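How to test whether a two-armed robot can weigh out dried beans

Weighing is a good first kitchen chore to try. The target is a number, so there is no arguing over the result. We used the Sarkon scoring sheet, but any notebook will do.

1. Put the scale within reach of both arms and the bowl on top of it.
2. Keep the beans in a separate tub with a scoop.
3. Set a target. Ours was 622 g.

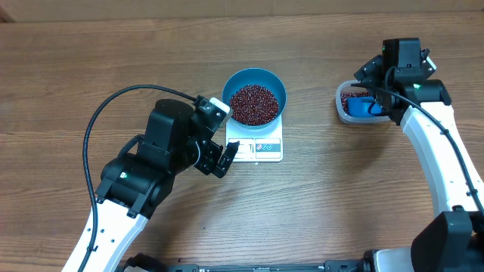 4. Zero the scale with the bowl on. Leave this to the robot if you can, as pressing a small button is a fair test by itself.
5. Let it scoop until it stops of its own accord. Don't help, even if the scoop slips.
6. Write down the final weight, the time taken and any spills.

Do at least 4 runs before you change anything. Large scoops are the easy part. Most of the trouble comes near the target, when the robot needs to tip in a few beans and stop.
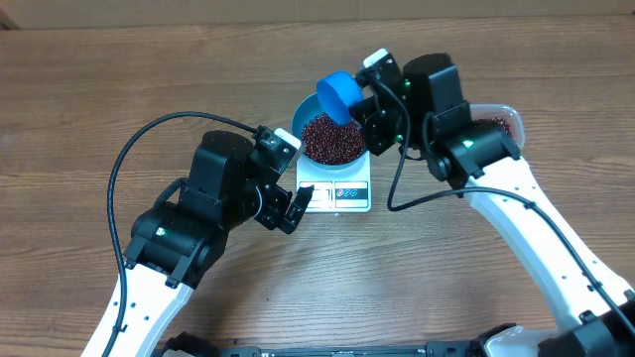
Skusia commented that a person would do the job in seconds, and asked why anyone would wait for a machine. For one bowl, you wouldn't. A shop filling 819 bags might, provided the weights could be trusted overnight. On our runs they couldn't yet, so check each bowl by hand.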